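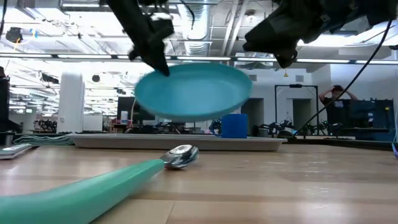 Opening a Small Café, Week 3: Plates, Cups and What They Cost You
Shiela Belmonte, Uston Adult Education
Handout to go with the Fri 17 October class

Okay, so last week was all about ovens and I could see a few of you drifting off (fair enough, it was a long one). This week is dishes, which I love, and which I got badly wrong the first time.

When I opened Cirkel I bought the prettiest plates I could find. Hand-thrown, wavy rims, every one a little different. They looked wonderful on the shelf. They also wouldn't stack, wouldn't sit properly in the dishwasher rack, and chipped if you looked at them sideways. By August I was serving carrot cake on a mix of those and my aunt's wedding china. So please learn from my mistakes!

What things are made of

Earthenware is the soft one. It's fired at a lower temperature, it's a bit porous under the glaze, and it chips easily. Lovely colors, though. I'd use it for a fruit bowl on the counter and leave it there.

Stoneware is fired hotter and comes out heavier and tougher. Most café plates you've eaten off in the last few years were probably stoneware. The weight is the thing to think about. Pick up a pile of dinner plates in the showroom, walk across the floor with them, and imagine doing that at the end of a Saturday.

Porcelain is the hardest of the ordinary ones and can be made thinner. "Hotel ware" usually means a thick porcelain with a rolled edge, and that rolled edge is what you're paying for. Chips nearly always start at the rim.

Melamine is plastic. Great outdoors and for kids. Don't put it in the microwave, and check what the maker says about hot food. It scratches, too, and once it's scratched it looks tired very fast.

Color

White is the safe choice and you can always buy more of it. I know, I know, it's boring. But if you fall for a particular green and the maker drops that green two years later, you're stuck with half a set. My compromise these days is white plates and colored mugs. Nobody minds if the mugs don't match, and regulars get attached to one (we have a man who'll wait for the yellow one to come out of the wash).

Very dark matte glazes show fork marks. These are gray lines where metal from the fork has rubbed off on the plate, and people think the plate's dirty. You can get them off with a mild cleaning paste, but do you really want that job every week? Take a fork to the showroom and drag it across the sample. They'll let you.

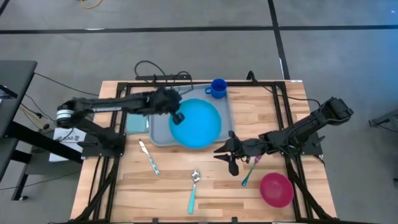

Tableware on a light-wood table with butcher-block strips.

How many to buy

Here's the rule I use. Start with your seats, not with how many customers you hope for. Then ask how many times a seat fills during your busiest stretch, and how long it takes a dirty plate to get back on the shelf. If you wash by hand, that's longer than you think. If your machine does a quick cycle and somebody's on it all the time, you can get away with a lot less.

For cups, go higher than for plates. People hang on to cups. They finish the cake, push the plate away and sit there with an inch of cold coffee for 90 minutes. Which is lovely, it's what a café is for, but the cup isn't in the wash.

Saucers: decide early if you want them at all. They take up space, they need washing, and plenty of places have quietly given up. I still use them for espresso because I like somewhere to put the spoon.

Buy or rent?

For everyday use, buy. For a one-off party or a wedding, rent. We use Skirent for evening events and they take everything back dirty, bless them. Read the bit about breakages before you sign. Mine says I pay replacement cost for anything chipped, and chipped is their word for it, so check the crates when they arrive and write down anything you find.

For buying, I get most of my plates from Negi. Ask about open stock, meaning you can order single pieces later on. My first proper order there came to $567 with delivery, and I lost 13 pieces over the first winter. Nearly all of them went at the sink, hardly any on the floor.

Looking after them

Scrape before you stack. A fork left between plates will rock the whole pile.
Keep piles low enough that the shortest person on the team can lift the top one down.
Don't run cold water over a plate that's come straight out of the oven.
Throw out anything chipped on the rim or cracked through. I used to keep mine "for staff" and ended up with a cupboard full of them.
Hang a few hooks for mugs only if they're well clear of where people swing their elbows.

For next time

Go and have a coffee somewhere you like, and turn the saucer over (after you've finished, please!). Write down the maker if there's a mark, what you think it's made of, and whether the rim's rolled. Then do the seat calculation for your own café plan and bring it along, even if it's messy. We'll go through them in pairs and then start on glasses.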